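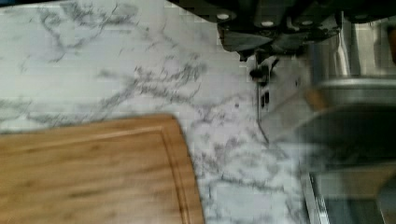 4. Recording live and daily programs

Your Adora recorder can record two channels while you watch a third. Finish the channel scan in Section 3 before you begin.

Recording one program

1. Press GUIDE on the remote.
2. Use the arrow keys to highlight the program. To jump to a channel, type its number, such as 186, and press OK.
3. Press REC once. A red dot appears next to the title.
4. Press EXIT to go back to live TV.

Note: If the guide shows "No information," the recorder has not finished loading listings. Leave it on standby overnight and try again.

Recording a daily show

Morning news and talk shows often carry the same title five days a week, with a different title for the weekend edition. A series recording follows the title, so you may need to set up two.

1. Highlight any episode in the guide.
2. Press REC twice. Three red dots appear.
3. Choose New Episodes Only or All Episodes. Many channels repeat interviews from the morning show later in the day under the same title, and All Episodes will record these too.
4. Under Keep, choose how many episodes to store. When the limit is reached, the oldest one is erased.
5. Press OK to save.

Caution: Episodes erased by the Keep setting cannot be restored. To hold on to an episode, open it in the Library and select Lock.

Adding extra time

Live shows can run late, especially during election coverage and party conventions. The recorder uses the published times and does not know that a show has run over.

1. Press MENU and select Recordings, then Timing.
2. Set Start Early to 2 minutes.
3. Set End Late to 15 minutes for live shows, or 5 minutes for everything else.

Note: Extra time counts as part of the recording. If two recordings overlap with a third, the one lowest on the priority list loses its extra time first.

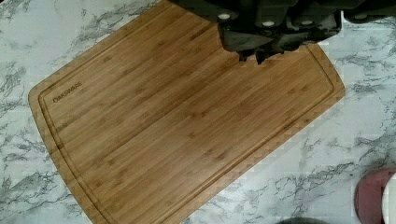 Checking free space

1. Press MENU and select Storage. The bar shows the space used and the hours left.
2. The standard drive holds 1,000 hours in standard definition and 186 hours in high definition.
3. If the bar is red, delete recordings or connect a Ferkik external drive to the rear USB port.

Caution: The recorder formats an external drive the first time it is connected. All files already on the drive will be lost.

If a recording is missing

Open the Library and select History. Code 788 means there was no signal at the start time. Check the antenna cable, then run the channel scan again.

Rallis Bimthorpe user guide, revised 2020-03-23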